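Progress report, October
Project: Florko - two-arm manipulation from simulated demonstrations
To: Montserrat Alcaraz
From: Patricio Garrido

Short one this time, full numbers come with the next report. Miyuki is still rerunning the baselines.

Where we are. Work package 2 (simulated kitchen set) is done. 2,000 demonstrations collected and replayed, all with randomized counter surfaces, wall and floor patterns, object positions. Replays that drifted were thrown out and recorded again, which cost us more time than planned. Work package 3 (mixed end effectors) started and going ok. One arm carries the two-finger gripper, the other the four-finger-and-thumb hand, and a single policy drives both. Old setup had a separate policy per arm and they kept getting in each others way over the drawer.

Main result so far: on the drawer task (open, take the can out, set it on the counter) the shared policy finishes 34 of 45 held-out layouts. Separate policies managed 5 on the same layouts. Same training data, same number of steps. Nicanor checked the split twice for leaks and found none, but I'd like one more pass before this goes in a paper. 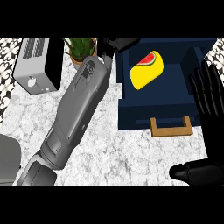

Fig. 1. Drawer task in simulation, marble counter variant. Gripper at the left of the open drawer, hand at the right, yellow can inside.

Failures. Mostly the can. When it lies tilted close to a drawer wall the gripper comes in too steep and hits the rim. Hand does better there but is slow, and the thumb catches on the handle. Clutter next to the drawer (plant, appliance) matters less than we feared. Patterned surfaces hardly matter at all.

Changes to plan:
- Dropped the Lefèvre depth model. Gains too small, training time nearly doubled.
- Contact settings retuned for the hand, fingertips were sinking into thin walls. Older hand demos regenerated.
- Real-robot trials move back one month. Waiting on the wrist adapter from Prindus.

Budget. On track except compute, slightly over because of the regenerated demos. Can cover it from travel if you agree - please confirm, Patricio Peñalver needs it in writing.

Next: wall-contact cases get their own training batch. Second task (can from drawer to appliance top, handover between arms) is scripted but not collected yet. Ablation on camera views, Miyuki has the list. Draft of the method section to you befor the review call.

Open question for you: do we release the demonstration set with the paper or after the Dorix evaluation? We'd prefer with.

P.G.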